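I got to Plistden a little early, so Juwita Harahap put me to work finding my own slippers (no street shoes on the carpet, and they mean it). The company runs serviced apartments and small offices, 38 of them at the moment, and since April the entry rooms have been getting a humanoid helper they call Manon. Two arms, two gloved hands, and a very long to-do list.

Juwita used to be a room attendant. Now she trains Manon, and I wanted to hear what that switch was like from the inside.

"My back loves it," she told me, laughing. "My eyes, less so. I used to do a room without thinking. Now I have to think about every single slipper, which way the toe points, how far in it goes on the shelf."

Slippers are her big subject, by the way! Guests leave them all over the place, and putting them back on the rack was the first job the team picked.
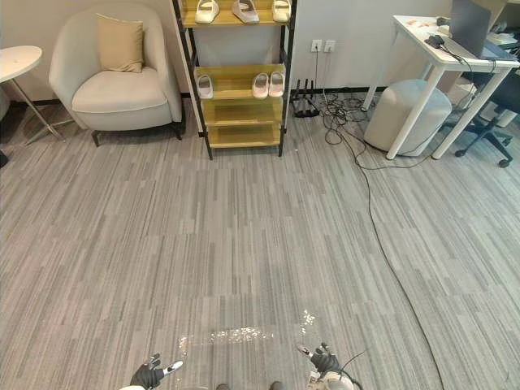

I asked whether she'd been scared for her job when the project was announced. She took a while with that one. "Sure I was. We were 30 attendants and they called us all in. You hear 'robot' and you start counting chairs." Everyone kept their contract through the first year, she said, but the shifts changed, and a few people left because the new hours didn't fit with school pickup. She misses them. Lunch got quieter.

What she does like is being asked things. The engineers come from a firm called Tjoa, and in the early weeks they kept wanting her to explain how she decides a room is done. "I said, I just look. And they said, okay, look at what?" So she started writing it down, and her list got to 332 lines before anyone told her to stop. Cushion straight against the back of the chair is in there. So are cables on the floor, which she has strong feelings about (step over them, never drag them, and tell the guest).

She gets a bit more per hour now, though she'd like it to be more than a bit. "I'm teaching it my job and I'm still on the attendant scale. I've brought that up. I'll bring it up again."

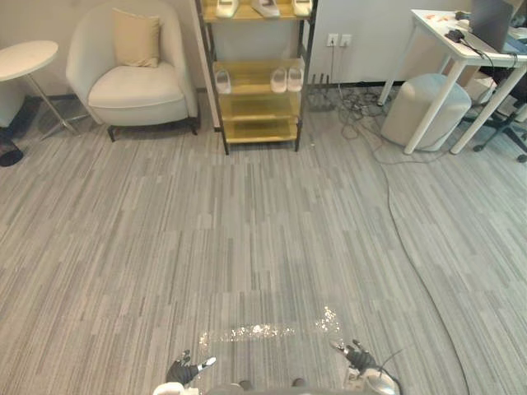
Sutrisno Pelupessy sees the pay question differently, and he told me so over coffee. In his view the trainers should get their own grade altogether, with a proper title, and he thinks adding small amounts to the old scale just puts off the argument. He also said he'd rather do rooms by hand for another ten years than sit through one more meeting about shelf heights.

Juwita rolled her eyes when I passed that on. "He says that, and then he's the first one in to see what it did overnight."

Before I left I asked what she'd want to hand over next. Bathrooms, she said, right away, no hesitation. And what would she keep? The desks. People leave their papers and laptops out, and she doesn't want anything moved that a guest might come looking for. She has told Tjoa that twice, and it's on the list.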